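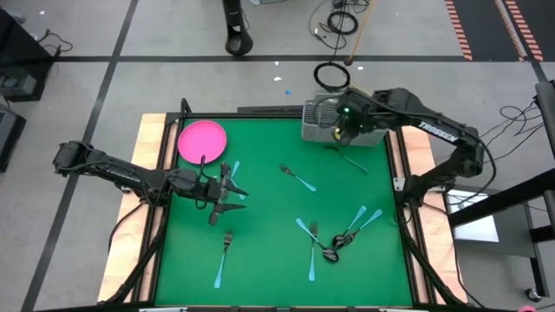 1/ A thread on why our barcodes failed

Spent most of February in a packing hall in Skedness finding out why perfectly good barcodes were being turned away at the customer's goods-in door. They scanned fine for us. They scanned fine for the haulier. I have opinions now and you're getting them.

2/
Background for the lucky people who don't do labels. Bakeo makes baking mixes. The mixes go in bags, the bags go in cases, the cases go on pallets, and at each stage somebody sticks a barcode on. I look after the case and pallet labels. The bags belong to Marketing and I'm not allowed near them.

3/
The customer sent back a spreadsheet. 1,021 cases rejected, reason code "poor symbol". No photos, no grades, no clue which printer. There was a column headed Comments and it was empty all the way down. I checked all the way down.

4/
First theory, everyone's first theory: the ribbon. When a label goes wrong in any factory in Britain a person will walk up and tell you it's the ribbon. We changed the ribbon. The labels looked lovely and were rejected as before.

5/
Second theory: the scanner. Our line uses Irell handhelds, and an Irell will read a barcode through shrink wrap, at an angle, with a thumb over one end. Wonderful tool. Terrible judge of a label. It's like asking a Labrador to review restaurants.

6/
If you take one thing from this thread: a scan tells you that one reader got an answer on one try. A verifier tells you how good the print is. Different boxes, very different prices, and I have sat in meetings where the second was described as "a posh version of the first".

7/
So we borrowed a verifier. It grades the symbol from A down to F, like school, and with much the same effect on the mood of the room. Ours got a D. The shift that had printed it took this personally.

8/
The useful bit is that it grades several things separately and your overall mark gets dragged down by the worst one. Contrast: fine. Edges: fine. Decodability: dreadful. In plain words, the bars and gaps weren't the widths they were meant to be, so a fussy reader had very little room for error.

9/
Now the Magnusson. It's our case printer, it's older than the floor it stands on, and it has a darkness dial. Over the years each person who's had a faint label has turned the dial up. I can find no record of anybody ever turning it down.

10/
Too much heat and the bars spread into the gaps. To a human eye it looks bold and confident. To a verifier it looks like someone drew it with a marker pen on a bus.

11/
Turned the dial down 2 notches. Grade went from D to C. Small cheer. Then an argument over whether a C is "fine", which took longer than the adjustment.

12/
The customer's spec says C or better at their end, by the way. Not at yours. Labels get scuffed on conveyors and rubbed by their neighbours in the lorry, so a C leaving Skedness is a gamble. We wanted a B.

13/
Next culprit, and I'm embarrassed by this one: the artwork. Our label template had the barcode pasted in as a picture. At some point that picture had been stretched to fill a gap left when we dropped the fax number.

14/
Stretch a barcode image and the software has to decide where each bar starts and stops, and the print head can only print whole dots. It rounds. Some bars get an extra dot, some don't. The pattern of who gets one is a mystery known only to the driver.

15/
Fix: delete the picture, let the printer draw the barcode itself from the data, at a width that's a whole number of dots. Took five minutes. Getting permission to edit the template took 111 emails, and I have them in a folder.

16/
New grade: B. Somebody took the report away and pinned it up by the kettle.

17/
Then a few cases were still failing, all from the same end of the line. Grade on those: F. A full letter grade below embarrassing. Printed by the same machine, same template, same dial.

18/
Quiet zones. The blank margin at either end of a barcode, where nothing is supposed to be. Our "THIS WAY UP" sticker was being applied by hand and on those cases it was landing right across the margin. The reader couldn't find where the code began.

19/
There is now a rectangle printed on the case showing where the sticker goes. There was a proposal to move the barcode to suit the sticker. I'd like it noted that I stayed calm.

20/
Things I'd do sooner next time: verify on the actual case instead of on a loose label on a nice flat desk. Brown board showing round a thin label changes what the reader sees, and so does a curve where the case bulges. Ours bulge. It's flour.

21/
Also, tape over the darkness dial. I know a lock code exists in the menu. Everyone knows the lock code. Tape has an authority the lock code never had.

22/
Several replies asking whether we should go 2D and be done with it. Maybe! The error correction is a real help when a label gets torn. But it won't save you from a hot print head or a sticker in the wrong place, and half the places we deliver to still have laser scanners that can't see a 2D code at all.

23/
To the person asking which verifier: it was borrowed, it's gone back, and I'm putting together the case for buying one. The form wants to know the cost of doing nothing. I've attached the spreadsheet.

24/
Rejections since the sticker rectangle went on: 2. Both had been run over by a pallet truck. The reason code was "poor symbol".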